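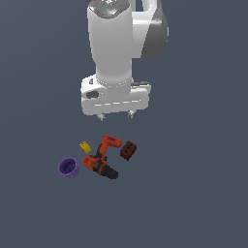 Render. White arm over a small group of objects, plain slate-grey ground.

17 December 2020

Glaze bench, last session before the break

Unpacked the Naseri kiln first thing. It had come down to 39 degrees on the controller overnight so no need to wait with the lid propped. Shelves fine, no drips on the middle one this time. One tile stuck to its neighbour on the bottom shelf where I'd stacked them too close, my fault, both went in the bin after I'd read what I could off them.

This was the load with the satin grey on the Mokach stoneware. Same base recipe as the August batch, but with the Pludis frit swapped in for the old one that we can't get any more. Everything else held the same: same silica, same kaolin, same bag of whiting, same stains. Cone 6 oxidation, medium speed up, 30 minute soak at the top, then kiln off and left alone.

Results

Single dip: thin, a bit mean looking, brown showing through on the rims and on every raised line of the texture roller. Not unpleasant on the textured tiles. On a plain mug it would look like a mistake.

Double dip: this is the one. Even satin, soft to the hand, colour a shade cooler than the August tiles. A fork drawn across it leaves a faint metal mark that comes off with cleanser. Old version did the same.

Triple dip: crawled on the corners, and there are pinholes along the lower edge of most of them. The glaze had cracked in drying before they went in and I'd noted that on the drying rack sheet, so no surprise. Don't bother with three coats.

The crazing is what I was mainly worried about with the new frit. None visible out of the kiln on the double dips, none after rubbing with ink. Left a couple in the freezer over lunch and then poured boiling water over them in the sink. One has a short line near the hole, the other is clean. I'd like to see the same tiles after a few weeks on the windowsill before saying it fits the clay. The old recipe looked clean for a fortnight before it went.

Mixing notes

The bucket now on the shelf was made from 684 g dry. I sieved it twice through the 80 mesh. There was a lot of hard stuff left in the sieve the first time — the frit had been sitting in a torn bag and I think it had picked up some damp. Pushed it through with the rubber kidney, second pass was clean. Worth tipping what's left into a lidded tub and writing the name on the tub as well as the lid, as lids get swapped.

It settles hard. By the next morning there was a solid layer on the bottom of the bucket that took a good while to lift with the stick. Added a small amount of Epsom salts solution and it has stayed up better since. Whoever uses it next please stir right from the bottom and then check it on a scrap before dipping anything that matters. If it runs off the stick like milk it is too thin, let it stand and take some water off the top.

Held back 30 g of the dry mix in a jar, labelled, in case we want to compare against a new bag.

Other things from the load

The two small bowls in the clear over iron slip came out well. Slip was the old batch from the end shelf. No recipe on the jar, so enjoy them as they are.

Witness cone on the top shelf was bent a little further than the one at the bottom. It has been like that for the last few firings. The bottom element may be getting tired. Not bad enough to hold up work but I've put a line in the kiln log, and anything fussy should go in the middle.

The kiln wash is flaking on the half shelf with the chipped corner. Scraped it back outside with a mask on and gave it one coat. It needs another when dry.

To do after the break

Double dip on the white Mokach body as well as the buff. I expect it to go bluer.

Try the same recipe with a slow cool, to see whether the surface goes from satin to properly matt.

Ask the Hudstead shop if they have the frit in the larger bag, and what the freight is. Pick up if freight is silly.

Leach test on the double dip. Vinegar, half the tile in, half out, lid on the jar. Lemon works too but it goes mouldy in this weather.

Tiles are in the shallow tray under the bench, marked on the back in oxide. S is single, D is double, T is triple, and N after the letter means new frit. The August ones have no N.

Kiln is empty, switched off at the wall, vent left open.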